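How Robot Fingers Are Tested
By Aileen Padilla
Print this page | E-mail this page | 14 comments

A robot arm can move a hand to a place. The hand then has to do the work. 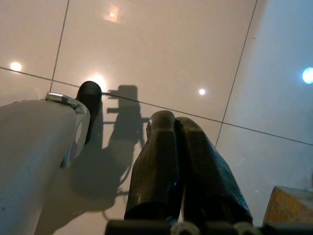 A robot hand with two fingers is called a gripper. Most grippers do not look like human hands. They have no palm and no thumb. The fingers move toward each other to close and away from each other to open. A motor inside the base of the gripper moves them.

People who build robots have to choose which fingers to use. There are many kinds. Some are hard, some are soft, some are thin at the end and some are wide. The only good way to choose is to test them on the same jobs and write down the results.

What is being compared

At the Cosden workshop, Vesna Delić tests fingers for small robot arms. In June she compared two sets. The first set is called Sukska. Sukska fingers are hard and get narrower toward the end. The second set is called Nusico. Nusico fingers are wider and have a soft rubber pad on the inside.

A narrow finger can fit into a small gap. It touches only a small part of the object, so the object may turn or slip. A wide finger with a soft pad touches more of the object and holds it more firmly. It may be too big to fit between two objects that are close together.

Both statements are easy to guess. A test shows how much each one matters.

How the test works

The test has one rule above all others: change one thing at a time. If the fingers and the object are both changed, there is no way to tell which change made the difference.

Delić used 8 objects. They included a wooden block, a sponge, a marker, a plastic egg and a metal spoon. Each object was placed on the floor next to the arm. The arm had to do four things:

1. Move above the object with the fingers open.
2. Lower the fingers to the right height.
3. Close the fingers and lift.
4. Hold the object in the air, then put it down.

If the object fell at any time before step 4 was finished, the try was marked as a miss. If the fingers hit the floor too hard, the arm stopped itself, and this was also marked as a miss.

Each object was picked up 70 times with each set of fingers. One try is not enough. A robot can be lucky once, in the same way that a person can throw a ball into a basket once and then miss the next five throws.

The camera near the hand

Many robot arms carry a small camera close to the gripper. It moves when the hand moves. When the hand goes down, objects on the floor look bigger to the camera. A computer program called a controller uses the pictures to decide where the hand should go next.

Shiny floors can cause trouble. A polished tile works a little like a mirror, and ceiling lights show up in it as bright spots. The controller may treat a bright spot as an object. Shadows can do the same thing. The robot's own shadow moves when the robot moves, and a simple controller does not know that the shadow belongs to the robot.

In one part of the test, the Salameh controller moved the hand toward a bright spot 23 times. Delić then gave the controller more pictures to learn from. The new group had 1,405 pictures, and many of them showed floors with reflections. She ran that part again with the same fingers and the same objects.

What the results showed

The Nusico fingers had fewer misses with the egg and the spoon. The Sukska fingers had fewer misses with the marker when it was lying close to another object. With the wooden block, the two sets did equally well. A block has flat sides, and flat sides are easy to hold.

The sponge gave a result that was hard to score. Both sets picked it up, but both squeezed it out of shape. The scoring sheet had no box for this. One has been added for the next test.

Words to know

Gripper: the part of a robot that holds things.
Controller: the program that tells the robot how to move.
Reflection: light that bounces off a surface.
Try: one full attempt at a job, from start to finish.

Share (32) | Print this page | E-mail this page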